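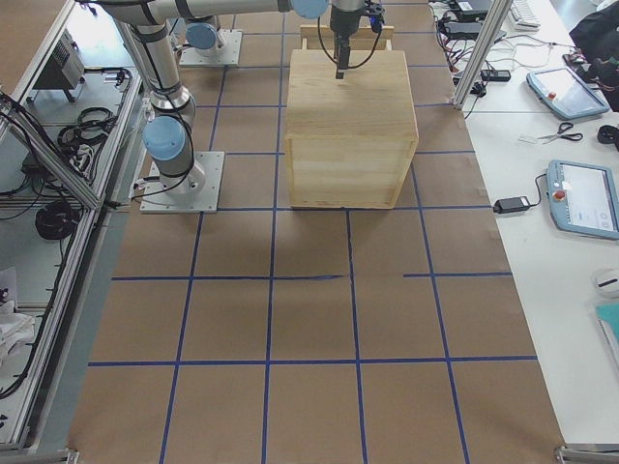 Taped paper, March 17, 2018

The Stidden infusion pump passed its occlusion test at 25 mL/h, but the alarm log showed two entries for one event. Priya Esposito saw the same on her Altham unit – same firmware, 1208.

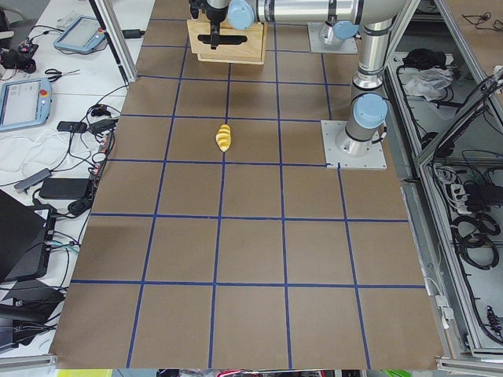

Battery check

Rated run time is 40 minutes on the old pack. I have not tested the new one.

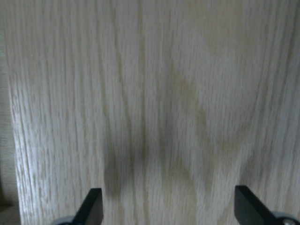

Pump housings get wiped down after every test. Wood grain is a poor surface for that work. Grain as dense as this, full of small pores and flecks, can hold residue, so I use a steel tray. Log files go up in August.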